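4.2 Collection during the open day

The second set of demonstrations was recorded at the Srisuk open day in April, where the Durnura hand-held gripper was made available to visitors for cloth handling. Each visitor was given a short spoken introduction and one practice attempt, then worked alone at a desk. No markers were placed on the desk or on the cloths. Of the visitors who tried the tool, 19 agreed to have their attempts stored, and these gave 174 usable episodes.

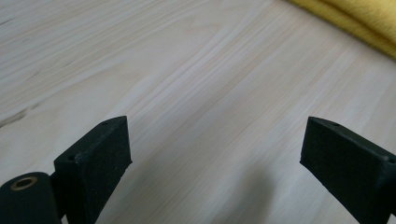
Episodes were trimmed by hand to start at the first deliberate motion of the tool and to end when the fingers had opened and stayed open. Attempts in which the visitor stopped to ask a question were kept if the pause came before the first grasp and dropped otherwise. This rule removed 13 episodes, which are not part of the total given above. Visitors differed widely in the height at which they held the tool between attempts, and we made no effort to correct this. The trimmed recordings were converted with the Pleler toolchain, using the same settings as for the laboratory set in Section 4.1.

Most visitors approached a towel at its border. A bound edge offers a narrow ridge that can be taken between the fingertips, while a grasp in the middle of the pile needs a fold to be pushed up first. Figure 3 shows the fingers at such a border, one on the towel side of the binding and the other over the desk. We label this placement "straddle" and treat it as a separate grasp class in the Drira annotation scheme. Labels were assigned from the wrist view alone.

Figure 3. Straddle placement at the bound edge of a dark gray towel, wrist view.
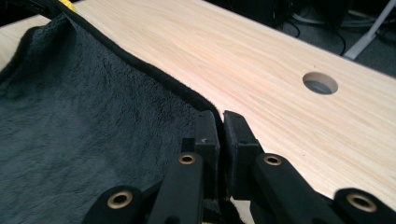 4.3 Annotation

Two annotators labeled every episode independently and settled disagreements in a joint pass. The straddle class caused the most disagreement, mainly in episodes where the border was hidden by the fingers at the moment of closing.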